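Jeudi 28 août 2025

# À Nernine, la ressourcerie rouvre enfin (et j'y ai laissé mon après-midi)

Je devais passer dix minutes. Je suis ressortie au bout de deux heures et demie, avec un abat-jour, un lot de poignées de tiroir et les chaussures pleines de poussière. La ressourcerie de Nernine a rouvert ses portes cette semaine dans l'ancien dépôt Śliwiński, rue des Tanneurs, et si vous n'habitez pas le quartier vous ne mesurez peut-être pas l'événement, mais ici on ne parle que de ça depuis le début du mois !

Petit rappel pour ceux qui ont raté les épisodes précédents. L'ancien local, celui du quai, avait fermé en mars après un dégât des eaux. Tout le stock de livres y était passé, et une bonne partie des meubles aussi. L'association avait continué tant bien que mal sous un barnum, le samedi matin, devant la piscine. J'y suis allée deux fois, il pleuvait les deux fois, et j'avoue que je n'avais pas beaucoup insisté.

Le dépôt Śliwiński, c'est autre chose. On y vendait des carrelages et des sanitaires quand j'étais gamine (ma mère y a choisi un lavabo rose que mon frère utilise toujours). Il fait 497 mètres carrés, chiffre affiché à l'entrée avec une fierté que je trouve assez touchante, et il y a de la vraie lumière grâce aux verrières du fond. Les travaux ont surtout porté sur le toit et l'électricité. Le sol, lui, est resté dans son jus, avec les vieux échantillons de carreaux collés par terre dans l'ancien coin exposition. J'espère qu'on n'y touchera jamais.

À gauche en entrant, la vaisselle. À droite, les vêtements, classés par taille et plus par couleur comme avant – merci, merci, merci. Les meubles occupent le milieu, et c'est là que ça se bouscule : le jour de l'ouverture, une armoire bretonne est partie avant même que l'étiquette soit collée dessus. Les livres sont de retour aussi, grâce aux dons reçus pendant l'été, même si le rayon polars fait encore un peu pitié. Si vous avez des Série noire qui dorment au grenier, vous savez où aller.

La grande nouveauté, c'est le rayon des matériaux : chutes de bois, visserie au poids, fins de rouleaux, robinets, plinthes, restes de peinture non entamés. Une partie arrive des chantiers du lotissement Avley, qui s'est engagé à déposer ses surplus chaque quinzaine plutôt que de tout envoyer à la benne. J'y ai vu de très belles planches de chêne, un peu courtes, et une quantité déraisonnable de coudes en PVC. Le seau de visserie est à 2 euros, quelle que soit la taille de vos ambitions. C'est de là que viennent mes poignées de tiroir, il m'en manque une pour finir la commode, évidemment.

Côté ateliers, le programme de la rentrée est punaisé près de la caisse. On pourra apprendre à recoller une chaise, à changer la prise d'une lampe, à poncer sans faire de creux. Les séances durent une demi-journée et le nombre de places est limité à 20 par atelier. Pour la couture il ne reste déjà presque rien, alors ne traînez pas. L'inscription se fait sur place, dans un cahier, au stylo. J'ai demandé si on pouvait réserver en ligne et on m'a regardée très gentiment.

Le loyer est pris en charge en partie par la fondation Cendgate pendant les premiers temps, et l'association devra ensuite se débrouiller avec ses ventes. Ça explique que certains prix aient un peu grimpé. J'ai entendu râler devant un buffet à 80 euros, et je comprends, on s'était habitués aux petits prix du barnum. Cela dit le buffet était en merisier, les portes fermaient bien, et le monsieur qui râlait l'a acheté.

Deux bémols quand même. Le parking est minuscule et partagé avec le contrôle technique, ce qui donne des manœuvres assez pénibles dès qu'une remorque s'en mêle. Et le bus 4 ne s'arrête plus rue des Tanneurs tant que la chaussée n'est pas refaite : il faut descendre à la mairie et marcher. Avec un abat-jour sous le bras ça va, avec une table de nuit je vous souhaite bon courage.

C'est ouvert du mercredi au samedi, de 10 heures à 18 heures, sans coupure le midi. Les dépôts se font par l'arrière, côté impasse, aux mêmes horaires sauf la dernière heure. Moi j'y retourne samedi pour la poignée manquante.
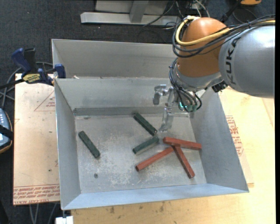

**Faut-il prendre rendez-vous pour déposer des meubles ?**

Pour les meubles volumineux, mieux vaut passer d'abord à l'accueil avec les dimensions, afin de convenir d'un créneau ; tout le reste se dépose librement côté impasse, jusqu'à 17 heures.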